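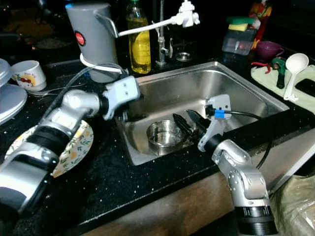

Encarnación Goicoechea demande pourquoi les chronos de la manche de Toledo ne correspondent pas à ceux affichés sur l'écran du paddock. Réponse courte : l'écran donnait le temps brut au passage de la cellule, le jeu de données donne le temps après pénalités. Les deux valeurs figurent désormais dans le fichier `runs.csv`, colonnes `t_brut` et `t_final`.

# gruvix-drift

Résultats, notes et télémétrie simplifiée du championnat amateur de drift Gruvix, saison complète, 4 manches. Les fichiers sont destinés à l'analyse des classements et à la vérification des notes. Ils ne remplacent pas les procès-verbaux signés par la direction de course.

## Contenu

| Fichier | Lignes | Description |
|---|---|---|
| `runs.csv` | 3740 | un passage par ligne, essais et qualifications |
| `battles.csv` | 1675 | une ligne par note de juge en duel |
| `pilotes.csv` | 100 | un pilote engagé par ligne |
| `manches.csv` | 4 | circuit, sens de rotation, état de piste déclaré |

Encodage UTF-8, séparateur point-virgule, virgule décimale. Les valeurs absentes sont laissées vides. Ne pas les interpréter comme des zéros : un zéro dans `note_ligne` est une vraie note, attribuée en cas de tête-à-queue ou de sortie des quatre roues.

## Champs principaux de `runs.csv`

- `id_run` : identifiant unique, stable d'une version à l'autre
- `manche` : entier de 1 à 4
- `id_pilote` : clé vers `pilotes.csv`
- `session` : `E` (essais) ou `Q` (qualifications)
- `v_entree` : vitesse à la première cellule, en km/h
- `angle_max` : angle de dérive maximal, en degrés
- `note_ligne`, `note_angle`, `note_style` : notes des juges, vides en essais
- `note_totale` : somme des trois notes, plafonnée à 100
- `t_brut`, `t_final` : temps entre la première et la dernière cellule, en secondes
- `code_incident` : voir `docs/codes.md`

Le temps n'entre pas dans le classement. Il a été conservé pour recaler la télémétrie et pour détecter les passages interrompus.

## Acquisition

Les vitesses proviennent de boîtiers Dakent fixés sur l'arceau, échantillonnage ramené à une valeur par cellule. Les angles sont calculés par différence entre le cap du boîtier et la direction du déplacement. Le calcul est instable à basse vitesse - les passages concernés portent le code `A2` et leur `angle_max` est vide.

Les notes ont été saisies à la main depuis les feuilles des juges, puis relues une seconde fois par une autre personne. Les écarts entre les deux saisies sont consignés dans `docs/ecarts_saisie.txt`.

## Problèmes connus

1. Manche 2 : l'horloge de la deuxième cellule a dérivé le dimanche matin. Les temps ont été recalés sur les boîtiers embarqués. Les vitesses d'entrée ne sont pas touchées.
2. Manche 3 : deux pilotes ont échangé leurs numéros de portière entre les essais et les qualifications. La clé `id_pilote` est correcte, le champ `numero` ne l'est pas.
3. Toledo : piste déclarée sèche dans `manches.csv`, alors que plusieurs feuilles de juges mentionnent une humidité résiduelle au point de corde extérieur. La déclaration officielle a été conservée telle quelle.
4. Les duels rejoués (*one more time*) apparaissent plusieurs fois dans `battles.csv`. Filtrer sur `reprise = 0` pour ne garder que le premier affrontement, ou prendre la valeur maximale de `reprise` pour obtenir la décision retenue.

## Chargement

```python
import pandas as pd

runs = pd.read_csv("runs.csv", sep=";", decimal=",")
qualif = runs[runs["session"] == "Q"]
meilleur = qualif.groupby(["manche", "id_pilote"])["note_totale"].max()
```

Le script `verif.py` contrôle l'unicité des identifiants, les clés étrangères et la somme des notes. Il s'arrête à la première erreur et renvoie le numéro de ligne.

## Données personnelles

Les noms des pilotes ont été retirés. Le champ `equipe` est conservé uniquement pour les équipes ayant donné leur accord écrit - Mostent en fait partie. Pour une demande de retrait, ouvrir un ticket en indiquant la manche et le numéro de portière.

## Modifications

- Juin : ajout de `t_brut`, correction des codes d'incident de la manche 1.
- Version précédente : `t_final` s'appelait `temps`. Les anciens scripts doivent être adaptés.

## Licence

CC BY 4.0 pour les tableaux, MIT pour les scripts. Les feuilles de juges numérisées ne sont pas redistribuées.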